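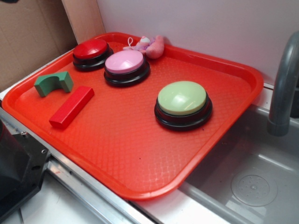 Arm drops out halfway through a button press, but only on one button

Posted by tmarrow_37

I have a small tabletop arm running a press task. It has three push buttons (red, pink, green) on an orange plastic tray, next to a play sink, with a few blocks and a soft toy on the tray as clutter. The arm moves above a button, comes straight down until it reads contact, holds, and backs off.

Red and pink are fine. On green it comes down, touches the cap, and then the controller trips with an overload fault and the arm goes limp. It does not happen every time. In the last 131 presses on green it faulted 37 times. After a fault I have to hold the arm up by hand, clear it and home again.

I already swapped the green button for a new one of the same type, with no change. The arm is a Rakena on the stock controller, and the press depth is the same for all three buttons. I had it working in September and I don't remember changing anything except moving the tray over to make room for the sink. Any ideas where to look?

Kuldeep Bhatia

Look at the tray before you look at the arm. Your tray sticks out over the lip of the sink on the right side. If it is resting on the lip instead of flat on the counter, it can be a little high on that side, and it can also rock.

Both of those matter when you press to a fixed depth. If the surface is 4 mm higher than it was when you taught the positions, the cap bottoms out early and the arm keeps trying to reach a point it can't get to. The motor current climbs and the controller cuts out, as it should. Rocking would explain why it only happens some of the time.

What I would do:

Power the arm off and support it first. Then push down on the tray with a finger next to each button and see if it moves.

Slide the tray left until all of it is on the counter, or pack under it so it can't tip. Tape it down.

Teach the three heights again, one at a time. Don't copy the red value to the others.

Change the press so it stops on contact plus a small travel, with a current limit set below the fault level. Then a bad height gives you a failed press and the arm stays up.

The last one is worth doing even if the tray turns out to be the whole problem. An arm that goes limp over a work area will sooner or later come down on a hand. Keep yours out from under it while you test.

ledcombe_dan

had the same fault, it was the cable. reseat the connector at the wrist and try again

Graser

I doubt it's the cable if two of the buttons never fault, but it takes a minute to check. Also read the fault log. On mine the overload trip was set at 3,000 mA and somebody at the Udthorpe workshop had lowered it to protect a gripper. Don't just raise the limit to make the fault go away - find out what it is pushing against first.

tmarrow_37

Tray rocks. Pressing beside the green button lifts the left end a little. I'm moving it over and will teach the heights again tonight. Reseated the cable too while the power was off.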